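Helpers wanted for the Prunham refill and recycling mornings

We're looking for five cheerful people to join us at the Namovcombe hall, handing out water, collecting the bottles afterwards and sorting them for recycling. You don't need any experience, and you'll learn more about caps and labels than you ever thought possible!

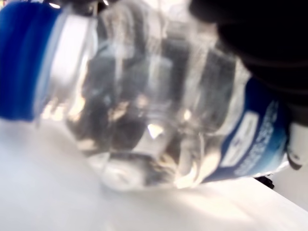 Sessions last two hours, with a tea break in the middle. In August we sorted nearly 1000 bottles, so there's always plenty to do (and plenty of chat while you're doing it).

You'll be on your feet for most of the morning, but we can find a seated job for anyone who'd like one.
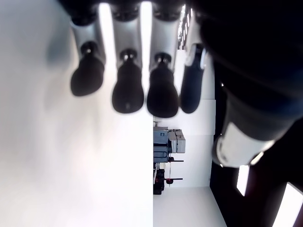

Prunham Reuse Club: Bottles and Packaging Team

Bus 49 stops outside the hall, and we'll pay your fare. Gloves and lunch are on us too.
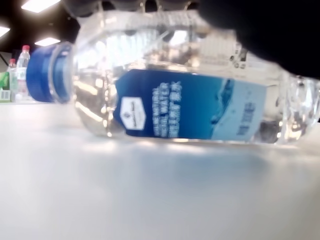
New helpers start at the sorting table with one of our regulars. You'll empty any water left inside, unscrew the cap and put it in the caps tub. A clear bottle with a blue screw cap and a blue label, still mostly full, is a good one to practise on. After that you can try the baler, which is great fun.

To join in, write to Melati Pillai at the club by 2020-10-07 and tell her which mornings suit you.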